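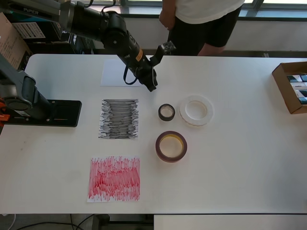 Figure 5. Work surface with two marker-covered sheets, one blank sheet, three rolls of tape and a cardboard box.

Ekua Mensah, Toon Leemans and Selorm Amegashie
2023-01-21

4.2 Coverage of hand-filled sheets

The Fiadzo set consists of plain white sheets filled by hand with marker pen. Each sheet was assigned one colour and one stroke direction before filling began, and participants were asked to cover as much of the paper as they could without turning it. No ruler, stencil or masking was allowed. The full set holds 3262 sheets, filled by 41 participants at the Kurkimier and Stindoseo sites.

Two of the conditions appear in Figure 5. The horizontal condition is represented by a sheet in black and grey, where the strokes form a roughly rectangular patch and the paper shows through at its jagged edges. The vertical condition is represented by a sheet in red. Its margins are narrow, and the ink becomes lighter towards the edges of the coloured area. An unmarked sheet lies on the same table.

We treat the margin and the edge of the patch as separate measures. Margin is the distance from the edge of the paper to the nearest continuous ink, taken at seven points along each side. Edge roughness is the spread of stroke ends about a straight line fitted to them. A sheet may have a wide margin and a clean edge, or the reverse, and an overall coverage score hides the difference. Leemans (internal note, November) scored the pilot sheets by coverage alone and found that raters disagreed most on sheets with long, ragged stroke ends.

Grey areas in sheets of the black condition were kept in the coverage score at full weight. Where a rater could not decide whether a pale area was thin ink or bare paper, the area was marked as undecided and left out of both totals.

4.3 Tape

Tape was tested as a means of holding the sheets flat during scoring. The rolls in Figure 5 differ in size and colour: a small one with a black outer layer, a wide white one, and a medium one in dark reddish-brown. For the trial, tape was placed on the back of the sheet only, so that no part of the margin was hidden. Sheets that tore on removal were withdrawn and replaced by a new sheet from the same participant. Tape width was recorded for each sheet but is not used in the analysis below.

Scoring forms were checked by Ibsa Kahsay, and the Stindoseo sheets were scored a second time by Kwabena Antwi using the same form.

Last updated: version 7, margin definition revised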